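**Ticket 365: table wipe leaves debris, arm stops short of far side**

Project: Onell (student build, manipulation course)
Opened by: Evdokia Chatzigeorgiou
Date: 19 November 2020
Status: open, partial fix merged
Component: wipe controller, left arm
Branch: `ellel-wipe`

**Summary**

The wipe routine reports success while there is still debris on the table. It happens on the lab humanoid with the blue cloth and the white desk. It does not happen in simulation, where the cloth is a rigid block and friction is constant.

**Expected**

Arm grasps cloth, presses to the table, follows the planned path across the debris band, returns `WIPE_DONE` only if the path was completed under contact.

**Observed**

- `WIPE_DONE` returned with the path incomplete.
- Contact force drops below threshold during the stroke and the controller carries on anyway.
- On two runs the cloth bunched under the fingers and the contact patch got much smaller than the planner assumes.

Log from run 2916, trimmed:

```
[wipe] grasp ok
[wipe] contact z reached
[wipe] stroke start
[wipe] WARN force below min, continuing
[wipe] WARN force below min, continuing
[wipe] stroke end (timeout)
[wipe] WIPE_DONE
```

The timeout is the bug. `stroke end` is raised both by reaching the last waypoint and by the timer, and the state machine does not look at which one fired.

**Setup**

Test material is dark crumbs scattered in a loose band on the desk. Cloth goes down folded, one layer of fold facing the table. Stroke is the default sine path from the Clelier planner.
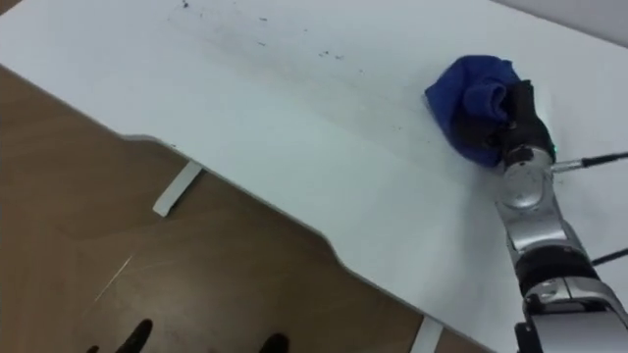
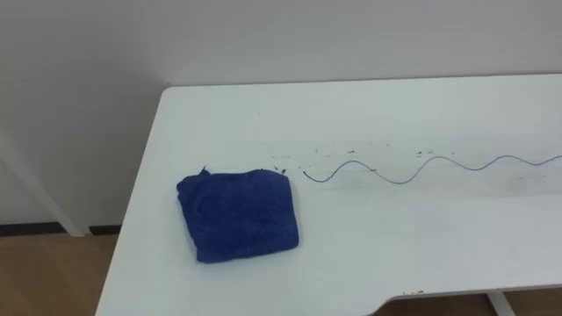
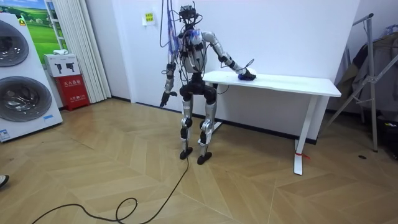

**Tried so far**

1. Raised stroke timeout from 8 s to 40 s. The early exit went away on short paths. Long paths still end on the timer if the arm stalls.
2. Increased downward force. Cloth bunched more. Reverted.
3. Re-ran hand-eye calibration for the head camera. Table height changed slightly in the config, no effect on this issue. Kept the new values.
4. Swapped the grasp pose so the fingers come down nearer the middle of the cloth. Better contact, but the trailing side still folds under when the stroke reverses direction.
5. Replaced the sine path with straight parallel strokes, lifting between them. Least bunching of anything tested. Slow. The lift needs its own force ramp or the cloth drags on touchdown.

**Cause (current understanding)**

Two separate faults that look like one.

a) State machine treats timeout as completion. Fixed in the merge request, now returns `WIPE_TIMEOUT`. Please do not catch this and convert it back to done in the demo script, which is what the old Michailidis wrapper did and why we missed it for so long.

b) Planner uses the area of the flat cloth as the contact area for the entire stroke. Once the cloth gathers, spacing between passes is too wide and crumbs are left between them. Not fixed.

**To reproduce**

```
git checkout ellel-wipe
./run_wipe.sh --arm left --path sine --log full
```

Hold the e-stop. Check that the cables overhead have slack before enabling the arm. Clear the desk between runs with a hand brush, not with the same cloth, or the next run starts with crumbs already in the fold.

**Next**

- Estimate contact area from the head camera after touchdown and pass it to the planner.
- Add a minimum force abort. Draft exists, threshold needs tuning on hardware.
- Compare before and after views of the table for a debris check. The grayish smudges will probably show up as false positives with the current threshold, so mask by contrast first.
- Course report is due at the end of November. If (b) is not in by then, the report should list straight strokes as the supported mode and sine as experimental.

Leaving this open for (b). Comments on the merge request, please, and attach the full log.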